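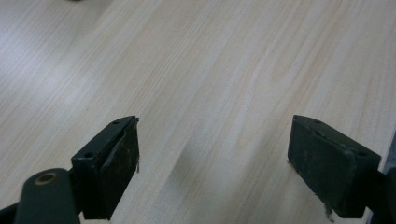 According to Imani it was not a table you bought, it was a table you gave in to, and she had said so twice already on the phone and saw no reason to stop now that she was standing in front of it.

Yuzhen let her talk. He had signed for the thing, he had dragged it down the hall on a bath mat, and he had put all four legs on with the little bent wrench that came taped to the underside. He had no strength left for defending it.

"It's pale," Imani said.

"It was pale in the store."

"In the store there were lights. Everything's pale under those lights. I looked embalmed." She bent down until her nose was close to the top and squinted along it toward the window. "The grain goes crooked."

"Grain goes where it goes."

"Does it, though? On a tree, sure. This was somebody's decision."

They had bought it at Zukis, out past Drernton, where the salesman had worn a tie with a short-sleeved shirt and told them the finish was called Golau. He said it as though it were a village with a church in it. Imani had asked him what Golau meant and he had said it was a tone. She had asked what kind of tone. He had gone to get a brochure and had not come back for so long that Yuzhen, who hated a silence, had walked over to the register and paid. Seven hundred dollars, with the delivery on top. He still believed that if the man had come back with the brochure they would have gone home with nothing.

"Run your hand on it," he said.

She ran her hand on it.

"Well?"

"It's smooth. I never claimed it wouldn't be smooth. A dinner tray is smooth."

The old table was out on the porch under a shower curtain. It had been her aunt's, and it had a leaf that would not go in and a leg that had been glued in at least three different decades. Yuzhen had proposed the curb. Imani had proposed the porch, for the time being, and the time being had now run from November into spring. He had noticed she went out there with her coffee. She said it was for the air.

"What did we need one this big for?" she said.

"You said big. You said you wanted people to be able to sit down."

"What people?"

He thought about it. There was her brother, who came when his furnace was out. There were the Dengs from upstairs, who had been invited four times and were always just getting over something.

"People would come if there was a table," he said. "That was the theory."

"Whose theory?"

"Yours. You said it in the car."

"I say all kinds of things in the car."

She pulled a chair over, one of the old ones, and sat. It was too low. With her elbows up on the top she looked like somebody's niece waiting to be served. She tried the chair sideways. She got up, fetched the phone book from under the sink and sat on that, and for a minute or so she seemed to be giving the table a fair trial.

"My aunt did her taxes on that other one," she said. "She cut out every dress I wore to school. There's a line of pinholes down one side from the pattern wheel. You could put a hot pot straight down on it and it wouldn't say a word."

"It has rings all over it."

"That's what I'm telling you."

"You told me you hated the rings."

"I hated looking at them. I didn't say they should be gone." She picked up the care sheet, which had come in a plastic sleeve. "Listen to this. Do not place hot items. Do not place wet items. Wipe spills at once with a soft cloth. Avoid direct sunlight. What's left? What do they think is going to happen at a table?"

"It's just what they write."

"Somebody wrote it because they know something." She turned the sheet over. "Sixty-day guarantee. Sixty! My aunt's had no guarantee and it outlived her."

Yuzhen went to the stove and put the water on. He had been planning noodles and he made noodles, and while he chopped the scallions he could hear her behind him knocking on the tabletop with one knuckle, here and then there, the way a doctor does a chest. She got down on the floor at one point. He heard her say "huh," and he did not ask.

When the bowls were ready he stood holding them.

"They're hot," he said.

"I can see that."

"So where do I put them?"

There were no trivets. They had never owned a trivet. She looked at the table and at the bowls, and then she folded two dish towels in quarters and laid them down, and squared up the corners, and frowned, and moved hers an inch over.

"Like a hotel," she said.

They ate. She ate leaning well over her bowl, which she had never done before in his sight, and when a drop of broth went over the side she had it up with her sleeve before he had finished seeing it. Then she looked at her sleeve, and then at him.

"Don't," she said.

"I didn't say anything."

"This is how it starts. You wipe it and you wipe it, and then you're a person who yells at children."

"We could send it back. It's inside the sixty days."

"And pay them to come get it? With that man standing there in his short sleeves, being gracious?" She shook her head. "No. I'm not giving Zukis the satisfaction."

"So we keep it."

"I didn't say keep it either."

He took the bowls to the sink. Outside, the wind had got hold of the shower curtain and was slapping it against the rail, and he supposed he ought to go out and tuck it in again. When he turned around she had moved the towels and was sitting with her hot mug in her hand, holding it a little way above the bare wood, or whatever it was. She had been unable to get a straight answer on that, either.

"What would it do?" she said. "Really. If I put it down."

"Maybe leave a mark."

"Maybe. They don't know. They've never seen one of these with anybody living at it."

"You want me to get a towel?"

She went on holding the mug. It was a heavy one, and after a while it had started to tip toward her thumb. The window light ran along the top and made that end of it almost white, and she looked down the length of it, to where her brother would sit if his furnace went, and the Dengs, supposing they got well.

"Ask them again," she said. "Upstairs. Ask them for Sunday."

"They'll say they're getting over something."

"I know what they'll say. Ask them anyway. Tell them it's soup."

She put the mug down. Neither of them said anything, and she left it where it was while she went to look for more chairs.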